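Simulated demonstration collection

Simulated demonstration collection is a way of gathering examples for a robot learning system inside a computer-generated setting. A human operator carries out a task through a simulated robot, and the software stores the movements together with the images the robot would have seen. The stored runs, usually called demonstrations or episodes, are later used to train a control policy by imitation.

Method

The operator normally wears a headset and either tracked gloves or hand controllers. Finger and wrist positions are mapped onto the joints of the simulated hands, a step known as retargeting. Human and robot hands differ in proportion, so the mapping is never exact, and operators need practice before their runs are usable.

Each episode starts from a reset. The program places the objects, sets the lighting and chooses surface textures, often at random within fixed limits. Kitchens are a common choice of setting – they hold many kinds of object in a small space, and household tasks are easy to describe in words.
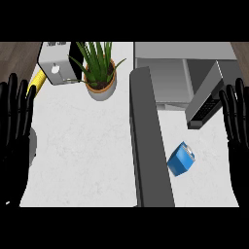 Two simulated robot hands over a marble kitchen counter, with a small blue box on the right-hand section.

An episode is kept if it meets a success test written for the task, such as an object resting inside a marked area. Failed runs are deleted or stored separately. Some projects keep them to train a system that detects errors.

Expansion of data

Because the position of every object is known to the simulator, one recorded run can be replayed with changed starting positions to produce further runs. In the Neken project, led by Baltazar Tlapale, 45 recorded demonstrations of a tidying task were expanded to 1,000 in this way. The Linduvura toolkit uses a similar method but cuts each run into 3 segments, which are adjusted one at a time.

Limitations

Contact between fingers and objects is hard to model, and soft or thin items are often left out. Policies trained only on rendered images may also do poorly with real cameras. This difference is called the sim-to-real gap. Varying colours and lighting reduces it, as does mixing in a smaller set of runs from a physical robot.

See also

Imitation learning
Teleoperation
Plinirlow (simulator)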